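Flumisis (planning software)

From the Skolach robotics wiki. Article last edited 12/07/2026.

Flumisis is a motion planner for robots with two arms and a base that moves. I'm Wendelin Riedl, I wrote a good chunk of it, and I've been asked to turn my pile of notes into a proper article, so please forgive the places where it still sounds like me talking. Edits are welcome, especially in the history section, where my memory isn't great.

What it does

You give Flumisis a goal for one or both grippers ("be here, pointing this way") and it gives you back a path for the whole robot. By whole robot I mean base and both arms together. Most of the older planners I used would park the base first and then worry about the arms, and that's fine until you're in a tight room and the parking spot turns out to be a bad one. Flumisis moves everything in one go. It costs more computer time but I like the paths a lot better.

It doesn't do grasping. People ask me this all the time! It will get the gripper to the handle, and then something else has to decide how hard to squeeze.

History

The first version was a fork of Pundale, a small arm planner that a few of us had been using for tabletop jobs. Pundale knew about one arm bolted to one spot, and I spent most of a January teaching it that the spot could roll away. By the end there was very little of the old code left (the file loader, the logging, one very stubborn unit test), so we gave it its own name and its own repo.

Version 2 added the second arm. Version 3 threw out my collision checker and put in a much faster one, and I was a bit sad about that for a day or so.

How the planning works

At heart it's a sampling planner. It grows a tree from where the robot is now and another one from where you want it to be, and tries to join them up. The default budget is 2000 samples per tree. If the trees don't meet, it backs the base off a little, picks a new heading and tries again. You can raise the budget to 3000 in the settings file and in cluttered rooms I usually do - anything past that and I start looking for a mistake in my goal instead.

Once there's a path, a second pass smooths it. This is where the elbows stop doing silly things. The smoother also checks one arm against the other at every step, and against the robot's own body, which it treats as a single fat shape. That makes it a little too careful near the shoulders. I know. It's on the list.

Joint limits are read from the robot file. Please check them before you blame the planner, I've lost whole afternoons to a limit typed in degrees where the loader wanted radians.

Doors and other moving parts

Doors get their own section because they cause most of the bug reports. Flumisis keeps each door as a panel with a hinge line and an angle, and the angle can change while the plan is running. The base has to stay out of the swing, the arm doing the work has to follow the arc, and the other arm has to go somewhere harmless. We have a "tuck" pose for that, but it's off by default and you'll want to turn it on for narrow rooms.

Drawers are much easier. Curtains it ignores completely, so if your scene has any, either leave them out of the collision world or put a plain box around them.

Testing in simulation

Everything gets run in simulated rooms before it goes anywhere near hardware. The room set we use is called Aigner, and it's made of ordinary home interiors with plenty of furniture and awkward corners. I like tiled rooms for watching replays since the grout lines make it easy to spot a base that is drifting sideways when it should be driving straight.

Replays can be watched from any camera you add to the scene. I'd add at least one that rides on the robot. A fixed camera in the corner will happily hide a gripper behind a forearm, and gap problems between a fingertip and a door are hard to see from across the room.

See also: Pundale, Aigner, Collision checking, Robot file format
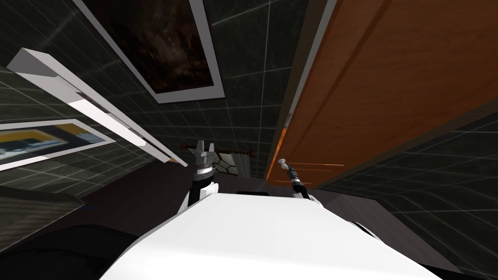

Both arms raised near a wooden door in a simulated room with tiled walls.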